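**Best way to clean and keep a wooden tabletop that's on show all day?**

Posted by Blažena Halás

Hi all, quick one as I'm meant to be out the door. Have taken over a big wooden table, warm brown, grain goes in long streaks along it. It's a work table, gets things put down on it from morning till about six, wires trailing across, plastic baskets shoved about, all sorts. No idea what finish is on it. Person before me said "just wipe it" and that was the whole handover.

Problems so far:

- goes dull in patches, mostly the bits where people lean
- faint grey marks I think are from rubber feet, or could be off the cables
- slightly tacky when it's warm (June was bad)

I've been using washing up liquid and a damp cloth, then drying with a tea towel. Someone at work swears by a spray polish, someone else says never ever spray polish. There's a tin of something called Bellow in the cupboard, brown wax, no instructions left on it because the label has come off with the lid. Can I use that on an unknown finish or am I going to ruin it?
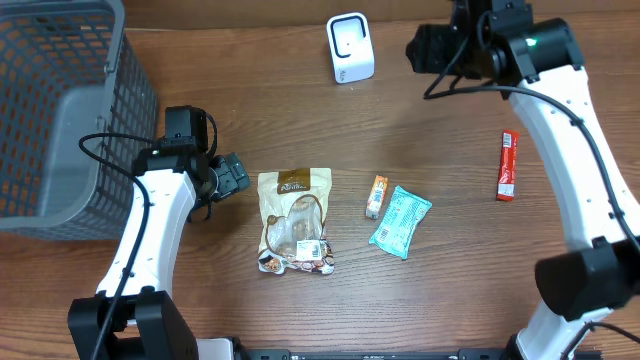

Also the baskets. They're the plastic sort with square holes, and they get dragged not lifted. Do people put felt on the bottom or is that daft? Felt pads fell off my kitchen chairs in a week so not hopeful. And is it worth asking for a mat over the whole thing or does that just trap grit underneath.

Budget is tiny. Can't sand it, can't take it out of use for more than an evening. Thanks in advnace x

---

**Vernon Paquette**

Don't touch it with the wax yet. Find out the finish first, takes ten minutes.

Underside or the back edge, somewhere nobody looks. Drop of water, leave it five minutes. Sits up in a bead and leaves nothing = varnish or lacquer or something in that family. Soaks in and goes dark = oil, wax or bare wood. Next a cotton bud with a bit of white spirit, rub gently. If brown or yellow comes off on the bud you've got wax on there, or a lot of old polish. My money's on old polish, tacky in warm weather is nearly always somebody's spray built up in layers. The dull patches will be hand grease on top of that.

If it beads:

1. Everything off the table, unplug what's on it, lift the wires clear. Don't clean round things, you get a tide mark.
2. Dry cloth first to get the grit up. Grit is what scratches.
3. Warm water, one small squirt of washing up liquid in a bowl, cloth wrung out till it hardly drips.
4. Go along the grain, end to end. Not circles.
5. Second cloth, clean water, same again. Most people skip this and then wonder why it's sticky.
6. Dry it straight off. Leave an hour before anything goes back.

Might need doing twice if the build up is bad. If it's still tacky after the second go, white spirit on a rag, windows open, small area at a time, try the hidden bit first. Rags go outside flat to dry, not in a ball in the bin.

Grey marks: pencil rubber, the white sort. Then a dab of bicarb and water on a fingertip if the rubber doesn't shift it. Be gentle with the bicarb, it's a mild scourer and will leave a dull spot if you go mad with it. Black rubber feet can stain some finishes properly, in which case it's not coming out and you live with it or cover it.

On the wax: if it's varnished you don't need any. If it soaked, a thin coat of a clear furniture wax is fine but buy a tin with a label on. Unknown brown wax could have stain in it and you'd be stuck with it.

---

**Dale Charbonneau**

I use baby wipes on mine and it's fine. 2 years. Looks a bit cloudy in the sun but who's looking

---

**Bradley Fothergill**

Agree with Vernon on nearly all of it, not on baby wipes sorry Dale, some have lotion in and that'll be your cloudy.

For the baskets. Stick-on felt is useless on plastic with holes in, not enough flat for the glue to hold. What worked for me was a strip of thin felt cut to go right under the base and a few stitches up through the holes with strong thread. Ugly but it stays. Or cheaper still, a cork place mat under each one, basket lives on the mat and you slide the mat. Check what's under it now and then, one grain of sand and you're drawing lines.

Wouldn't do a full cover personally. Clear vinyl sweats on some finishes and can stick, I lost a decent desk top to it, peeled the mat up after a summer and a layer of varnish came with it. If you must have something, small mats where people lean, and lift them every evening.

Wires. Keep them off the surface if you can, clip them to whatever they're running along or down the back. A cable lying in the same place for months can leave a line, the soft plastic kind especially. If they have to cross the table then shift them a bit each time you clean.

Routine I'd do: dry cloth at the end of every day, damp one once a week, full clear-off every couple of months. Microfibre is ok, wash it without softner. Don't use the green side of the sponge. Ever.

---

**Blažena Halás**

Right, did the water test on my lunch. Beads up, so varnish or similar I suppose. White spirit bud came away a horrible yellowy brown, think that's years of spray. Going to do the two-bowl clean tomorrow after six, have told everyone to clear their stuff off. Wax has gone back in the cupboard.

Pencil rubber got one of the grey marks nearly out already!! Others not budging. Will try cork mats for the baskets, can't face sewing.

Vernon, is it ok to do the second wash the same evening or wait a day?

---

**Vernon Paquette**

Same evening's fine if it's dry to touch in between. Change the water.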